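Sports Media and Celebrity – Handout 4
Reading the Athlete Profile

Updated January 29, 2020

The subject this week is the long magazine profile of an athlete and how it differs from the match report and the gossip item. Read the Bjarnason chapter before you come. The Carnora reader is useful as background but you will not be tested on it.

A match report is built around a result. A profile is built around access. The writer gets an afternoon with the athlete, sometimes less, and most of what ends up on the page depends on what happened in that time and who else was in the room.
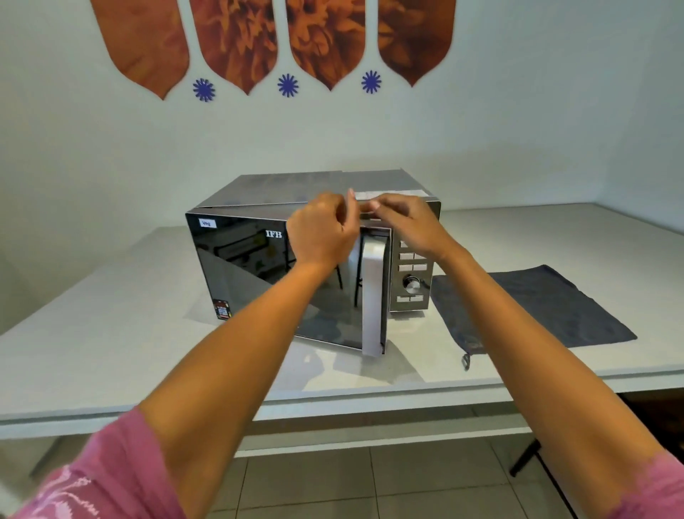 Publicists set terms before the interview. Common ones are no questions about a former partner, no questions about an injury that is still being treated, and a mention of the sponsor. Some magazines print the terms. Most do not. When you read a profile, note which subjects never come up.

Home settings

Many profiles open in the athlete's kitchen. It is a cheap way to suggest that the reader is seeing someone off duty. The details chosen tend to be small ones – a snack, a dog, a pair of shoes by the door – and they carry a lot of weight in the first 200 words.

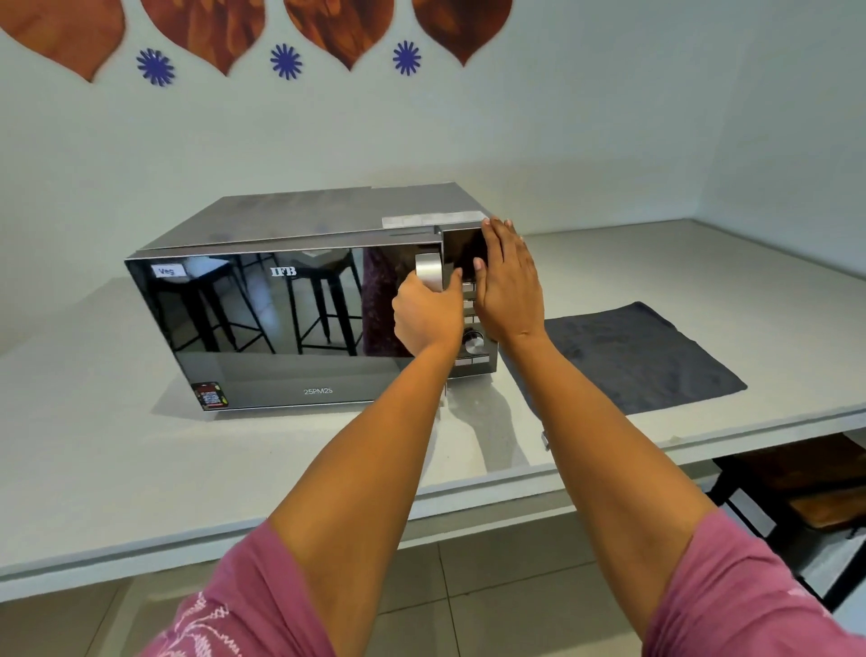
Microwave oven on a kitchen counter, with a "Veg" label on the door.

Compare the opening of the Kavstead skating profile with the opening of the Ovimetti one. Both are set at home. In the first, the writer describes the rooms and leaves the athlete out until paragraph 4. In the second, she is talking from the first line.

Food

Food paragraphs do two jobs. They fill in the training routine, and they let the writer say something about money or upbringing without asking directly. Watch for the word "just," as in "just a salad."

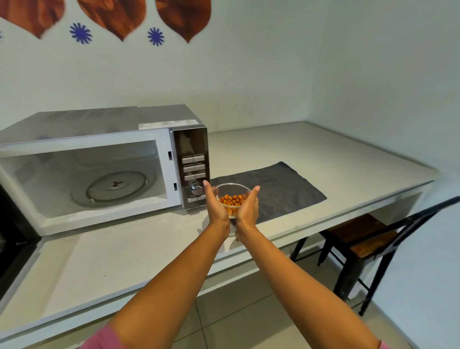 Roasted chickpeas in a glass bowl.

For the February session

Pick 2 profiles of the same athlete from different magazines. Mark every quotation and write down whether it answers a question you can see on the page. Bring both copies, marked up. The written part should be 919 words or fewer, not counting the list of sources.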